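How to get a tired wooden table looking decent again

I bought my table second-hand in February from a clearance place on Birkgate, and it had clearly had a hard life. Mugs, glue, felt pens, the lot. I didn't fancy sanding the whole thing back, so I tried the lazy way first and I'm so glad I did - it took one afternoon and cost me next to nothing!

What you need

Washing-up liquid, two soft cloths, a soft brush, a tub of clear furniture wax and some very fine wire wool. Mine was the 633 g tub, far too big for one table (I've since done two chairs and a bread board with it).

Step 1: Wash it

Warm water, a small squirt of washing-up liquid, and a cloth you've wrung out properly. Work along the grain, then go over it again with plain water. Leave it to dry for 60 minutes with a window open.

Step 2: Look at it in daylight

Get your head down low and look across the top towards the window. Scuffs and pale patches show up much better like this. Light marks often fade with wax alone, so don't panic yet.

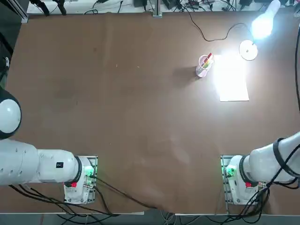 Step 3: Rub the marks

Put a little wax on the wire wool and rub gently with the grain, feathering out past the edge of each mark. Try a hidden spot underneath first! If the colour starts lifting, stop.

Step 4: Wax and buff

Thin coat all over with a cloth, wait 15 minutes, then buff until your arm aches. I gave mine a second coat after lunch and left it another 20 minutes before buffing again.

Keep hot pans off it overnight, and use coasters from then on.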